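Undness abre su nave de ensayos de Hultmont para mostrar tareas de empuje y agrupación con brazo robótico

La jornada de puertas abiertas de marzo reunió a integradores, docentes de formación profesional y responsables de planta en torno a tres puestos de trabajo en funcionamiento

HULTMONT, marzo - Undness, empresa dedicada a la ingeniería de células de manipulación, celebró este mes una jornada de puertas abiertas en su nave de ensayos de Hultmont. El programa se desarrolló entre las 9:30 y las 17:00 y estuvo centrado en la manipulación por contacto sin agarre, es decir, en el desplazamiento de piezas sobre una superficie plana mediante empuje con un útil rígido. Asistieron alrededor de 250 personas, repartidas en turnos de mañana y tarde.

La línea de trabajo presentada lleva el nombre interno de Mathew y agrupa el software de control, los útiles de contacto y el procedimiento de ensayo que la empresa utiliza para evaluar el comportamiento de un brazo cuando debe mover objetos pequeños de geometría variada. Wutex, proveedor de utillaje y superficies de apoyo, participó en la jornada como empresa colaboradora.

Contenido de la demostración

El puesto principal mostró una tarea de agrupación. El operador indica un objetivo en lenguaje natural o mediante una orden escrita - por ejemplo, "acerca la estrella a los cubos" - y el sistema calcula una secuencia de empujes cortos sobre el tablero. El útil es una varilla cilíndrica de punta redondeada, montada en vertical en el extremo del brazo. Carece de partes móviles, de modo que toda la precisión depende de la trayectoria y del punto de contacto elegido.

Las piezas de ensayo son bloques de plástico de colores con formas distintas, entre ellas estrellas de cinco puntas, cubos y cilindros. La elección responde a criterios mecánicos. Un cubo ofrece caras planas y tiende a girar cuando el empuje se aplica lejos del centro; una estrella presenta entrantes en los que la varilla puede quedar alojada; un cilindro apoyado sobre su base no tiene orientación preferente y se desvía con facilidad si el contacto no está bien alineado. El conjunto permite observar en poco tiempo tres comportamientos que en una línea real aparecen mezclados.

Los bloques se mueven sobre un tablero de madera fijado a una mesa metálica perforada. La retícula de taladros permite cambiar la posición del tablero y repetirla después con exactitud, lo que simplifica la calibración entre sesiones. Wutex explicó en su intervención que la veta y las juntas de la madera introducen pequeñas variaciones de rozamiento, y que esas variaciones se mantienen de forma deliberada en el procedimiento de ensayo. Las superficies de laboratorio con rozamiento uniforme, según la empresa, dan resultados que después no se reproducen en planta.

Durante la jornada el puesto principal completó 200 secuencias programadas. Los visitantes pudieron proponer otras 61 órdenes libres, formuladas sin guion previo, que quedaron registradas para su análisis posterior. Undness no ha publicado todavía la tasa de acierto de estas últimas, a la espera de revisar manualmente los casos en los que la orden admitía más de una interpretación.

"Una orden como 'pon el verde con los demás' parece sencilla hasta que hay dos piezas verdes sobre el tablero", señaló Deepika Joseph, responsable técnica de Mathew. "El sistema puede preguntar, puede escoger la más próxima o puede detenerse. Hemos optado por que pregunte en la fase de ensayo. En producción será el cliente quien fije ese criterio."

Empuje frente a agarre

Buena parte de las preguntas del público se refirió a la utilidad industrial de una tarea sin pinza. El equipo técnico expuso tres casos de aplicación en estudio: el preposicionado de piezas antes de una toma por vacío, la separación de objetos que llegan en contacto unos con otros y la retirada lateral de elementos que obstruyen el acceso a una pieza. En los tres, un empuje breve puede evitar un ciclo completo de recogida y depósito.

Joseph precisó las limitaciones actuales. El sistema trabaja con objetos apoyados sobre un único plano y no contempla piezas apiladas. Tampoco está validado para materiales deformables. La velocidad de desplazamiento se mantiene baja para que las piezas se detengan al cesar el contacto; a velocidades superiores el modelo de movimiento deja de ser fiable y exige corregir la posición con mayor frecuencia.

"El empuje acumula error. Cada contacto deja la pieza un poco girada o un poco desplazada respecto a lo previsto, y la secuencia siguiente tiene que partir de ahí", indicó. "Por eso el sistema vuelve a localizar las piezas después de cada movimiento corto y no ejecuta nunca una trayectoria larga a ciegas."

El conjunto de datos empleado para ajustar el modelo consta de 2.930 episodios registrados en la propia nave. Cada episodio incluye la orden, la posición inicial de las piezas, la trayectoria del útil y la disposición final. Los episodios fallidos se conservan con una etiqueta que identifica la causa: pérdida de contacto, giro no previsto, salida del área de trabajo o interpretación errónea de la orden.

Otros puestos y sesiones técnicas

El segundo puesto se dedicó a la calibración. Los asistentes siguieron el procedimiento completo, desde la localización de las referencias de la mesa hasta la comprobación de la altura de la punta sobre el tablero. Esta última cota es la más sensible del montaje: con una separación excesiva la varilla puede montar sobre las piezas bajas, y con una insuficiente roza la superficie y desgasta el útil. El procedimiento se repite al comienzo de cada sesión y tras cualquier cambio de varilla.

En el tercer puesto, Wutex presentó varios tableros intercambiables y distintos sistemas de fijación. La compañía anunció que pondrá a disposición de los centros de formación los planos de taladrado de sus tableros, para que puedan reproducir el montaje con medios propios.

La sesión de tarde, iniciada a las 15:30, se reservó a integradores y abordó la comunicación con controladores de célula, la gestión de paradas y el registro de incidencias. Se detalló también el comportamiento del brazo ante una fuerza de contacto superior al umbral fijado: el movimiento se interrumpe, el útil se retira en vertical y el sistema solicita una nueva localización de las piezas antes de continuar. La documentación entregada incluye los valores de umbral utilizados en Hultmont, con la advertencia de que deben recalcularse para cada útil y cada superficie.

Próximos pasos

Undness prevé ampliar el procedimiento de ensayo con piezas de mayor peso y con tableros inclinados - una petición recurrente entre los responsables de planta que asistieron a la jornada. La empresa estudia además incorporar un segundo brazo al mismo tablero, con reparto de zonas, aunque esta ampliación no tiene calendario cerrado.

Las empresas y centros interesados en una visita técnica pueden solicitarla a través del formulario de contacto de Undness. Los grupos deben indicar el número de asistentes, el perfil técnico y, en su caso, las piezas que deseen ensayar. No se admiten piezas con aristas cortantes ni objetos que contengan líquidos. Las visitas incluyen una introducción de seguridad, una demostración en el puesto principal y un turno de órdenes libres.

Sobre Undness

Undness diseña y pone en marcha células de manipulación para líneas de montaje, clasificación y embalaje. En su nave de ensayos de Hultmont desarrolla Mathew, su línea de trabajo en manipulación por contacto, y ofrece servicios de validación a integradores y fabricantes.

Sobre Wutex

Wutex fabrica utillaje, tableros de ensayo y elementos de fijación para bancos de trabajo y células robotizadas.

Contacto para medios

Las solicitudes de entrevista con Deepika Joseph y las peticiones de documentación técnica se atienden en el departamento de comunicación de Undness, en Hultmont, de 9:00 a 14:00. 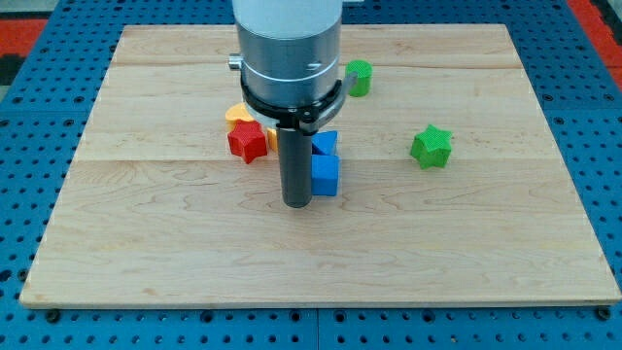
Las fichas de los útiles de contacto y el procedimiento de calibración se facilitan en español y en inglés. Para recibir los planos de taladrado de los tableros, los centros de formación deben dirigirse directamente a Wutex.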